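厨房擦布

厨房擦布,又称抹布、台布巾,是家庭厨房里用来擦拭台面、餐具和炊具的小块织物。它也许是整个厨房里最不起眼的用品,可它的材料、织法和用法里藏着的学问相当丰富,越往里看越有意思!

名称与范围

汉语里“抹布”一词涵盖很广,从擦地的旧布到擦玻璃杯的细布都可以这样叫。行业里习惯分得细一些:擦台面的叫台布,擦干碗碟的叫碗布,过滤豆浆、包裹蒸物的薄纱布则归入炊用布。各地叫法差异很大,有些地方称“揩布”,有些地方称“搌布”,后一种说法在北方老人口中至今还很常见,听起来格外亲切。

材料

棉是最传统的材料,吸水快,耐煮洗,越用越软。亚麻纤维更长,掉毛少,擦玻璃杯几乎不留绒絮,新布却偏硬,要洗过几次才显出好处。黏胶与木浆制成的无纺布轻薄,干得快,适合随手擦拭。超细纤维布靠极细的纤维带走油污,效果惊人,但不宜高温熨烫,也不宜与棉布同洗,否则会沾满棉絮。 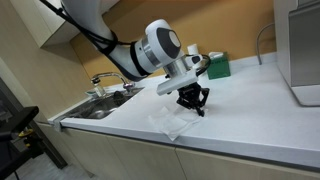 织法对吸水性的影响不比材料小。平纹布紧密平整,适合擦亮器皿;华夫格布表面凹凸,格子能兜住水分;毛圈布吸水量大,晾干也最慢。纱布结构疏松,单层不耐用,几层叠缝之后却柔软得令人惊喜,奈良一带的蚊帐布就是很好的例子,多层薄布缝在一起,洗后蓬松,手感极佳。

产地与品种

小镇杜斯陶(Dustau)以亚麻碗布闻名,当地的传统样式为白底配一道彩边,彩边的颜色用来区分用途。维尔纳(Verna)织坊沿用这一做法,目前有112种花色存档,其中38种仍在生产。普林比(Plimby)出产的棉纱台布则以轻薄见长,每年3月举办的布市上,新布与用了多年的旧布并排挂出,供人触摸比较,非常值得一看。 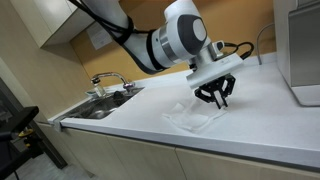 清洗与晾晒

潮湿的擦布容易滋生细菌,异味多半由此而来。棉布和亚麻布可以用沸水煮几分钟,或用热水加洗涤剂浸泡后再搓洗。柔顺剂会在纤维表面留下一层薄膜,降低吸水性,洗擦布时最好不用。洗净后应完全展开晾挂,揉成一团放在水槽边的布,内层往往过了很久还是潮的。

生熟分开同样重要。处理过生肉的台面,宜先用一次性纸巾擦去汁液,再清洗消毒。许多家庭用颜色或折边来区分擦碗和擦台面的布,简单又好记。 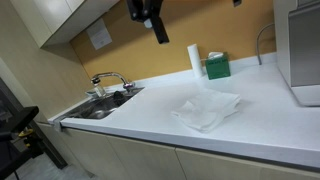

厨房中的长条白色台面与嵌入式不锈钢水槽

折叠方法

把方布对折两次,便得到八个可用的擦拭面,一面脏了翻到下一面,整块布用完再洗。这个小技巧在饭店后厨里代代相传,学会之后擦起台面来真是畅快!擦拭时从干净处往脏处走,最后把碎屑拢到一处收走。

旧布再利用

退役的棉布可以剪小,用来擦炉具、鞋底或自行车链条。塔利(Tully)地区有把旧布层层缝合成锅垫的习俗,针脚细密,图案多为菱形,当地民俗馆收藏了231件,年代久远的几件至今仍然结实。

参见:纱布、亚麻、洗碗巾、厨房卫生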